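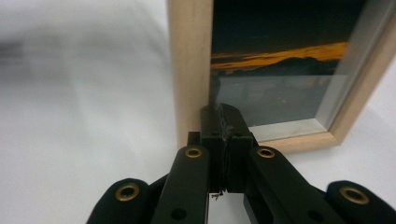 Will the people at the Meltside framing workshop lose their jobs to the new robots?

The company says it will keep all of its 20 employees, but the daily work of most of them is going to change.

Meltside is the place where the home goods company Bruveo prepares its framed photographs before they are sent to the stores. Until this spring, every frame was lifted, turned, checked and placed into its box by hand. In May the company started to bring in four robot stations, which were supplied by the automation firm Yensuk. When all of them are running, the workshop expects to handle up to 3000 frames in a week.

The robots do not learn the job from a written program alone. Workers first show the movements with a gripper which they hold in the hand, and these recordings are used to train the machines. For many employees this became a new part of the shift. They pick one frame after another, landscapes mostly, and bring the fingers of the gripper to the wood in the same way they would like the robot to do it.

A frame is not an easy object, according to the people who pack them. The glass reflects the lamps, the wood is soft and takes marks quickly, and a frame which is held too low will tip forward. One packer with long experience at Meltside said that she never had to explain before how she does it. "My hands knew it. Now I must do it slowly and think about each finger," she said.

The opinions in the workshop are divided. Some employees are glad that the heavy boxes will be moved by machines, as complaints about sore shoulders were common in the evening shift. Others are worried that the work will become only watching a screen. The employees also asked if they will be paid more for the hours of recording. The company agreed to an extra payment for these hours, but it did not make the amount public.

Bruveo has promised 135 hours of paid training for each person who wants to move to the maintenance of the stations. The lessons are given in the old storage room beside the loading door, and the first group has already begun.

The second workshop of the company, in Drindeck, will continue to pack by hand for now. A decision about the robots there is expected after the Meltside stations have worked through one full holiday season.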